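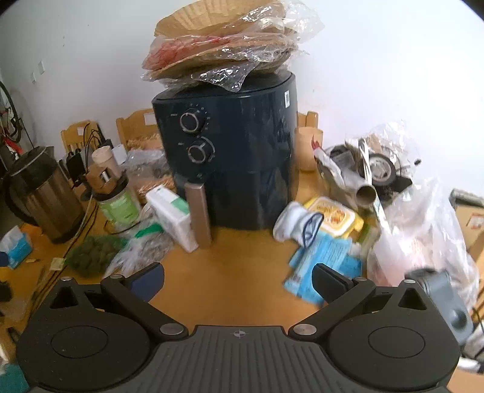 Brellbridge School of Home Cooking teaches adults to prepare everyday meals in their own kitchens with the equipment they already own. The school was founded by Carmela Grasso, a former hospital dietitian, after many years of advising patients who understood what they had been told to eat but had never been shown how to cook it. Our courses are built on the view that a capable home cook needs sound habits more than a large kitchen. An air fryer with two control knobs, set on a dining table, is enough to teach time, temperature, and portion size, and several of our first-term lessons require little else. Students who wish to continue may then move on to stovetop cooking, baking, and the planning of meals for a household.

Our History

The school began as a series of evening classes in a rented church hall in Prultberg. Enrollment in the first year was small, and most students came on the recommendation of a doctor or a neighbor. When the hall was sold, the school moved to its present building on Gu Street, a former printing shop with high windows and a loading door that now serves as the main entrance. The teaching kitchen occupies the old press room. The upper floor holds the office, a reading room, and a collection of roughly 3,000 cookbooks, many of them left to the school by former students. The collection may be consulted during office hours but is not lent.

Courses

The school offers 4 courses, each lasting one term. First Kitchen is intended for those with no experience and covers knife handling, food storage, the safe use of small appliances, and ten complete meals. Cooking for One addresses shopping and cooking in small amounts, and is attended largely by students who live alone for the first time or who do so again after a long period. The Family Table deals with weekly planning, school lunches, and dishes that can be held and reheated. Bread and Grains is open to students who have completed any of the other three.

Classes are taught in English. Printed recipes are also available in Spanish, Polish, and Chinese, and the translations are reviewed each year by members of the teaching staff. Quantities are given in both cups and grams.

Students who cannot attend in person may enroll in the home study program, known as Brodotier. Home study students receive a workbook and a weekly telephone call from an instructor, and cook in their own homes at a time that suits them. The program follows the same recipes as the classes on Gu Street and leads to the same certificate.

Teaching Staff

Carmela Grasso, Founder and Director, oversees the curriculum and teaches The Family Table.

Abelardo Chambi, Head Instructor, trained in hotel kitchens and joined the school when it moved to Gu Street. He teaches First Kitchen and is responsible for kitchen safety.

Rongrong Du teaches Cooking for One and directs the Brodotier home study program. She is the author of the student workbook, now in its third edition.

Pentti Heinonen teaches Bread and Grains. He maintains the school's rye starter, which students may take home in a clean jar at the end of term.

Zbigniew Witkowska, Registrar, handles enrollment, fees, and certificates.

Fees and Assistance

The fee for each course is $300 and includes ingredients, printed materials, and the use of an apron. The fee for home study is the same, although students provide their own ingredients. A limited number of reduced-fee places is available each term to applicants with low incomes and to those referred by a health clinic. Requests for assistance should be made in writing to the Registrar before the start of term and are treated as confidential.

Our Graduates

More than 2,000 students have completed a course at Brellbridge. Graduates are entitled to attend the open kitchen evenings held each month during term, and to use the reading room without charge. An annual supper takes place in July, at which graduates are invited to bring a dish and a written copy of its recipe.

Visiting the School

Prospective students are welcome to observe a class by arrangement with the office. Evening classes begin at 6:30 p.m., and visitors are asked to arrive ten minutes early and to wear closed shoes. The entrance and teaching kitchen are at street level. The reading room is reached by stairs only; staff will bring books down on request.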